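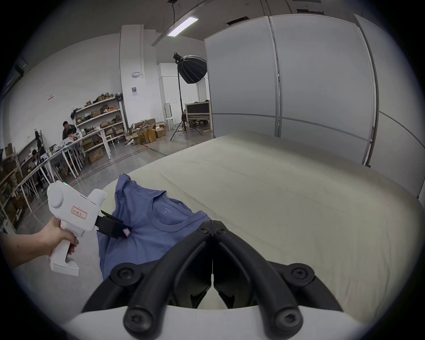
According to Korkor Aidoo, a pair of hand-held grippers will teach a robot to handle cloth faster than any remote arm, provided the person holding them learns to move slowly. I have now used the Godau pair for most of December and agree with the first half. Slowness matters less than keeping the wrists steady.

Home - Reviews - Hardware - Teaching tools - Forum - Log in

The kit consists of two white grippers, left and right, mirrored in shape. You hold one in each hand and do the job yourself, and the recording is used later to train the arm. Our test task was garments on a padded table: find the collar, pinch it, lift, lay flat. We logged 262 attempts and kept 169. Most of the rejects were my own fault, usually a jaw closing on two layers of fabric when one was wanted.

Grip and balance are good. The handle is upright and fills the palm, and the body sits above the hand, so the weight is felt in the wrist after 40 minutes or so of work. I would have liked a softer handle. The jaws close evenly and will hold something as small as a neck tag, which the older Arnadum set could not do without folding it first.
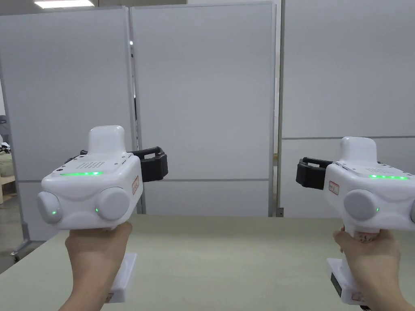 Starting a session is simple enough. Both units have to be brought up together and held apart before the first movement, and the software refuses to record if one of them has drifted. The green lights are easy to read at arm's length. The error messages are not - a lost connection and a full card produce the same code, and the manual lists neither.

For comparison I ran the same task by remote control on the Kuo rig. It gives cleaner paths and no wrist ache, but you feel nothing of the cloth, and a shirt took me three times as long. For rigid parts I would still choose the Kuo. For anything that hangs or creases, the hand-held pair wins.

Spare jaws come from Baltesetti and fit without tools. The pads wore smooth before 2000 closures, so order a second set with the kit. The carrying case is too shallow for the handles and I have stopped using it.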